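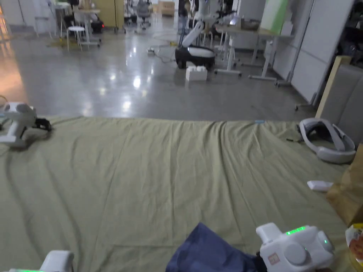 Hand-held grippers at the Hirkholm test hall in Gestham, with a VR headset on the sheet.

Hirkholm tries two grippers on laundry, and the gap is small

GESTHAM, December 2018 – Robot lab Hirkholm says its new hand-held gripper, the Skarerex, handles cloth better than the Robles model it has used since July. The numbers it released on Sunday make a thinner case than the headline.

Testers used each model in pairs for 30 attempts at lifting a T-shirt by the shoulders and folding it. The Skarerex finished 20 of them. The lab did not give a full count for the Robles, saying only that it did "noticeably worse" and that it dropped a shirt 13 times. A drop did not always end an attempt, so the two figures can't be set side by side.

There are other holes. All the folding was done by 3 people, and they had practiced with the Skarerex in the weeks before. The order was the same each day, Robles first. No one outside the lab has repeated the work, and the price has not been announced.

Cloth is a fair thing to test on. It slips, it bunches up, and a jaw that holds a plastic block well may lose a collar at once. But a person squeezing a handle can feel a shirt start to go and tighten up in time. An arm with the same jaw bolted to it may not, and Hirkholm has published nothing yet from the arm trials it says are under way.

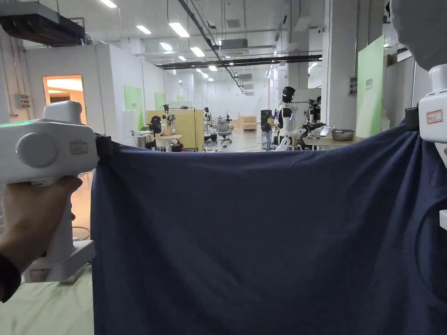

Braulio Contreras said the lab should have swapped the order of the two models and kept the drops in one table with the finished folds. He would also like to see towels and socks tried – a T-shirt has two good corners to grab, he said, and most of the laundry basket does not.

Hirkholm said the full results would follow but did not say when.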